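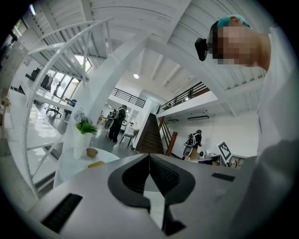

3.2 Collection of hand-held demonstrations

Demonstrations for the Tovetti set were recorded with hand-held grippers in place of a remotely controlled arm. Each operator completed a short period of practice under the direction of Keerthana Kotian before any recording was kept. Several operators worked in the same open room at one time, and a person wearing a backpack rig could therefore appear in the gripper view of another, together with the staircases, the tall windows and the central column. These background views were retained in the training data. Faces were blurred before the recordings were released to the annotators.

A total of 2,011 demonstrations were recorded, of which 1,507 passed review. Recordings were rejected when the gripper position was lost for longer than one second or when the operator departed from the written task. A further 158 demonstrations were set aside for testing and were not used in training. 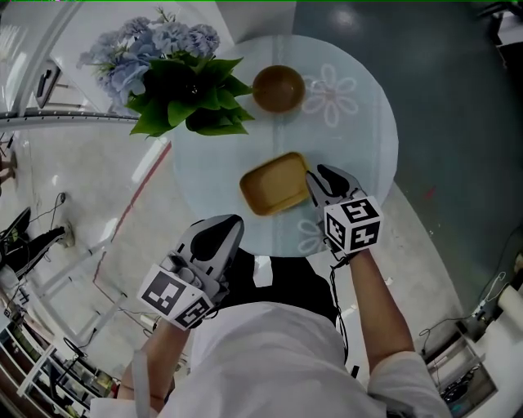
Figure 2. Two-handed demonstration at a round table, seen from above. Each gripper carries a cube printed with fiducial markers.

The tabletop tasks require both hands. The operator begins with the grippers on either side of the tray, and the start of the task is marked by hand during review. Left and right gripper paths are stored separately and aligned by time stamp, following the procedure of Shetty and Menon.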